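Category: Clubs and Societies > Rules and Meetings

Can a postponed general meeting be held on the original notice?

Posted Aug 19, 2017 by Shanthi Jayawardena

I act as secretary to the Condstead Players, an amateur dramatic society. Our general meeting in June could not proceed as too few members attended. The chairman adjourned it without naming a new date. Our rules require notice in writing to every member, but are silent on adjourned meetings. Must a fresh notice be issued, and may new business be added? One item is a proposal to spend £700 on replacement stage curtains, and I should not wish the decision to be challenged afterwards.

2 answers

Answer from Mamani

The first document to consult is your society's constitution. Where it makes no provision, the usual practice is that an adjourned meeting is a continuation of the original one, and only the business on the original agenda may be dealt with. If the date, time and place were announced at the adjournment, further notice is often regarded as unnecessary. In your case no date was given, and members cannot be expected to attend a meeting of which they have not been told. A fresh notice should therefore be sent, allowing the full period stated in your rules.

It should also be established whether the June meeting was ever properly opened. If the required number was not present at the start, many societies would treat the meeting as not having taken place. You would then be calling a new meeting and could include new items, provided that they appear on the notice.

The minute book should record the names of those who attended in June, the time at which the chairman closed proceedings, and the fact that no vote was taken.

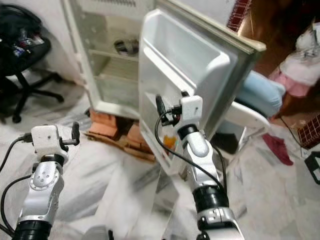 Proxy forms returned for the June date should not be relied upon unless their wording covers an adjournment. Members should be invited to complete new ones.

Answer from Skurkov

Send it out again. We had the same at Bramine and re-sent everything, with the curtains (lighting, in our case) as a separate item. Three members complained about the postage. Check your quorum as well, ours was set far too high.

Last updated: 2 replies, question open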